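23 — Notebook, Rinulach cell
December 23, 2021

We have now 445 episodes of the memory module task, 40 of them from today. I threw away the ones where the operator stopped in the middle. Glare from the ribbed table is still strong in the wrist view — I want to try a matt cover before we collect more.

Labels go into Amini as before, success or fail, no third value.

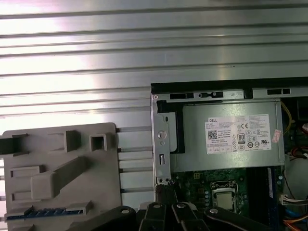
The starting pose should also vary more. In the October set the arm began always from the same place, and the policy learned this too well.

Last updated: December 23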